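Hodundale home-help arm project: progress note on equipment spend, September

Short one, am between meetings. We've had the simulation licence running for 12 weeks and are still well inside the 4000 set aside for software. No hardware bought yet. Wanted the sim work to tell us which gripper to order first and it's getting there.

Main task is still picking up and putting down small household things in the furnished flat model. 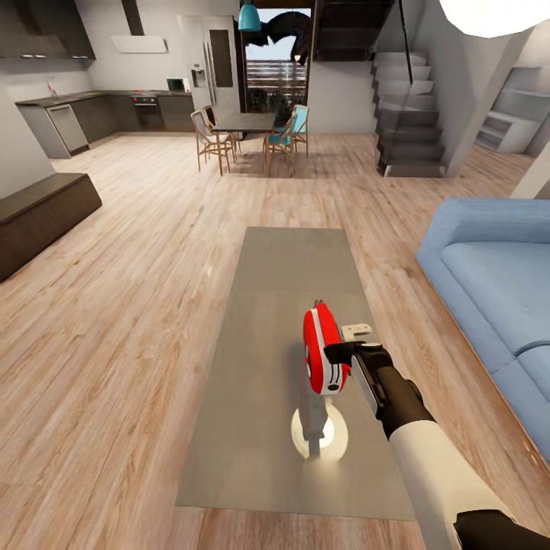
Right arm holding the red and white device, flat model, living area.

Two quotes in for the real arms. Hunda is dearer but the price includes fitting and a spare pair of fingers. Takács is cheaper, delivery 20 weeks, spares extra. Need a decision from you on wether the spares can come out of this year's money. Release and re-grasp runs carry on meanwhile.
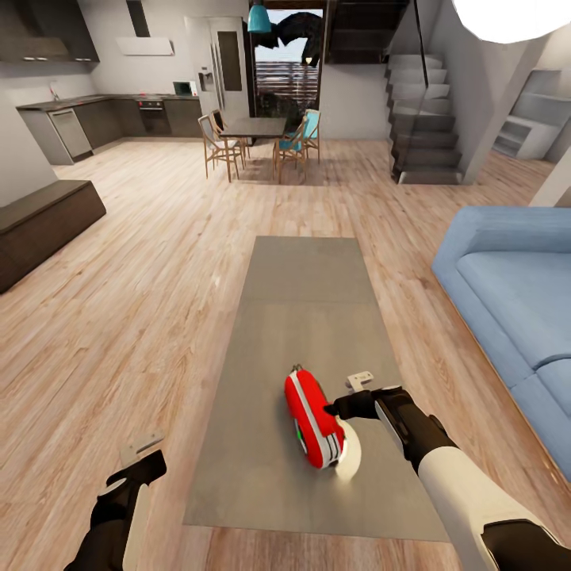
Beca Pritchard thinks we should order the spare fingers whatever happens, they're the first thing to wear and 500 now is better than a month's wait in spring.

I'd go along with that. Mornard have offered a loan gripper too, terms not seen yet, chasing.

Two-arm question: budget line was for one. All the sim runs use a pair, so if we buy one we lose the handover tasks. Costs for both on the second sheet.

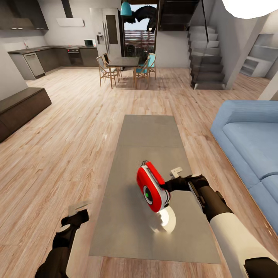

Both arms in the model, device in the right gripper.

Toaster is on the list of test objects, also the kettle if time. Would like to buy the real ones out of petty cash so the sizes can be checked agianst the model.
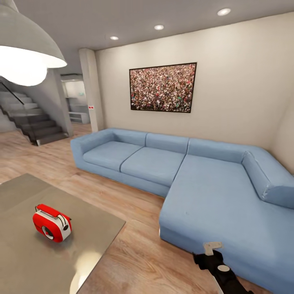

Noura Najjar asked for the second arm to be left until the first has passed its safety check, and wants the insurance priced before anything is signed.

Insurance quote requested. Next note once Takács confirm the delivery slot.

Joelle Jaber

2 comments · 0 shares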